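Prustura Home Reset - Tidying Helpers Wanted (paid, part time)

Posted Feb 2, 2026
Posted by Aarne Kokkonen, crew lead
Reply by email or the form at the bottom of the page

Quick version. We need people to tidy. Snack tables, kitchen counters, living rooms after the kids and the cousins have gone home. Small jobs, short visits, real apartments with real people living in them. Paid hourly. Read on if that sounds OK, there's a lot below and yes please read it all before writing in.

Who we are

Prustura does home resets. A reset is the smaller cousin of a cleaning. No mopping, no ovens, no windows. You go in, trash goes in the bin, dishes go to the sink, things that live somewhere go back where they live, table gets wiped, cloth gets shaken out or changed. Then you leave. Two hours per visit, two people per visit.

We started with one building, the Lilum apartments, and now we do Lilum and Tak Street and from this spring also the Ruria side across the bridge. That's why we're hiring. January was a mess to schedule and I don't want to do that again. I was doing visits myself in the evenings and then the rota at midnight, and the rota showed it.

What we need

6 new helpers. Four for Lilum/Tak, two for Ruria. If you live on the Ruria side say so in the first line of your message please, it will move you up.

Shifts are two hours, mostly late afternoon and early evening. Some mornings at Lilum. You pick from the list, minimum is 2 visits a week, max is 9. More than that and people start hating it. We tried.

What you'd be doing

Most of a visit is tables. I mean it. People picture closets and folding, and there is some folding, but the table is where everything lands. Wrappers, tissues, little boxes, packets with one left in them, packets with none left in them, receipts, chargers, hair ties, pens. You stand there and make a lot of small decisions fast.

The order we work in:

Bin first. Bring it to the table, right up against the edge under the cloth. Do not walk back and forth to the kitchen with one wrapper at a time. New people all do this.

Obvious trash next. Empty wrappers, used tissues, torn-off corners, the plastic strip from a box.

Then the maybes. Box that rattles, packet that's half full, tube or canister lying on its side. Pick it up, check it, stand it at the back of the table. If it's food and it's open, close it or clip it (clips are in your kit bag).

Then dishes.

Then everything that isn't trash and isn't food. Goes in the tray. Client sorts the tray, not you.

Cloth last. Crumbs go in the bin, not on the floor. If it's stained tell the client, don't start scrubbing.

Rules about trash

Short because there have been Incidents.

If there's anything in it, it isn't trash. Shake it. Look in it.

Red envelopes, gold envelopes, anything fancy looking and flat: never trash. Ask. A lot of candy wrapping this time of year is red and gold too so slow down a bit there, thanks.

Paper with handwriting: tray.

Pills, any kind, loose or in the pack: don't touch, tell the client.

Batteries: tray.

Kids drawings: tray. Even the bad ones.

Recycling depends on the building. Lilum has separate plastics, Tak doesn't, Ruria I'm still waiting to hear. There'll be a card in your kit bag with the building rules on it.

Who this suits

You don't need experience. Several of the best people we have came from jobs with nothing to do with houses, one drove a delivery van, one was in a bakery. What I look for:

You can be in someones home and be normal about it. Say hello, take your shoes off, get going.

You don't comment on the mess. Not to the client, not to your partner, not on the stairs on the way out. They can hear you on the stairs.

You're on time. Visits are back to back and if you're fifteen minutes late the third client of the evening gets it.

You can bend and reach and stand for two hours. There's no heavy lifting. If something's heavy leave it.

You can put up with being told a thing goes on the left side of the shelf when you put it on the right side.

Students fine, retired people fine, people with another job fine. You need to be 18. We do a basic background check and we pay for it.

Who it doesn't suit: people who want to organize. I know that sounds odd. If you love label makers and matching jars, this will drive you nuts. The client's system is the client's system. If the tea is in with the screws, the tea goes back in with the screws.

Pay and the practical stuff

Hourly, same rate for everybody on the crew, paid every second week. I'll send the rate in my first reply, it's changing with the Ruria contract and I don't want an old number floating around on here. Travel between visits counts as work time. Travel from home doesn't, sorry.

You get a kit bag: gloves, cloths, clips, bin liners in two sizes, the folding tray, tape, a marker, building card. Restock at the Lilum office, room 243, second floor, door sticks so push.

Wear whatever you can kneel in. Indoor shoes or socks. Some clients have slippers for guests, use them if they're offered.

No phones out at the table. Music only if the client puts it on.

If you cancel, cancel the day before. Same day is for when you're sick. I'm not strict about much but I am about this one.

Training visit

Everybody does one, paid at the full rate. You come along with me or one of the older crew and we do a regular visit together, start to finish. Usually a snack table plus one room. I'll show you where the bin goes, how the tray works, how to do the cloth without getting crumbs all over the rug. After that you either want to come back or you don't and no hard feelings.

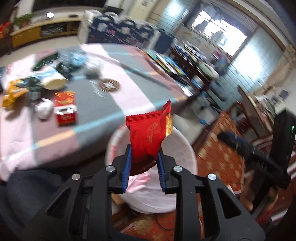
Photo: Prustura. Please don't repost.

Typical table for us. Checked cloth, a few packets, a small red box, a canister on its side, a crumpled tissue or wad, white bin right up by the edge. A table like that should take you a few minutes once you have the hang of it. The red and gold box stays where it is till you've looked inside. The tissue you can take. Packets, check each one. It's the same handful of questions every time and you get quick.

Some things people have asked

Do I work alone? No. Always pairs. If your partner doesn't show up, call me and wait downstairs.

Can I ask for a regular partner? Yes, after the first month. I try. Not always possible.

Pets? Plenty of them. Tell me about allergies when you apply, I keep a list of which homes have cats.

Can I eat something if the client offers? Sure. They will offer. Wrapper goes in the bin.

Is there a uniform? No. There was talk of aprons.

What if I break something? Tell the client, tell me, same day. We're insured. Hiding it is the only way to get in trouble.

Can I go full time? Not right now. Maybe when Ruria is up and running, I can't promise it.

Do clients stay home during the visit? Mostly yes. Some sit and talk the whole time and you work around them, some go in the other room. Both fine. If someone wants you to sit down and talk instead of tidying, give it five minutes and then let me know afterward, we have a longer visit type for that.

How to apply

Send me a message with:

your name and phone number
which side you live on, Lilum/Tak or Ruria
which days and times you can do, be specific, "flexible" doesn't help me
allergies, cats especially
one or two lines on why you want to do this. Short is fine. Nobody's grading it

No resume needed. No cover letter. If you attach one I'll probably not open it, my phone doesn't like attachments.

I answer in the order they come in, apart from the Ruria people. You should hear from me within the week. If you don't, write again, it got lost, I'm not ignoring you.

Training visits start as soon as I have the first two people. Spots stay open until they're filled and then I'll take teh ad down.

If you applied last fall and didn't hear back, apply again please. The old inbox was a problem and I lost a bunch of messages in the switch.

Also looking for: somebody with a small car for kit restocking, one evening a week, separate from the above. Same rate plus gas. Put CAR in the subject.

Questions go to me, Aarne Kokkonen, by message and not by phone if you can help it. I'm usually holding a bin.

Apply | Ask a question | Share this posting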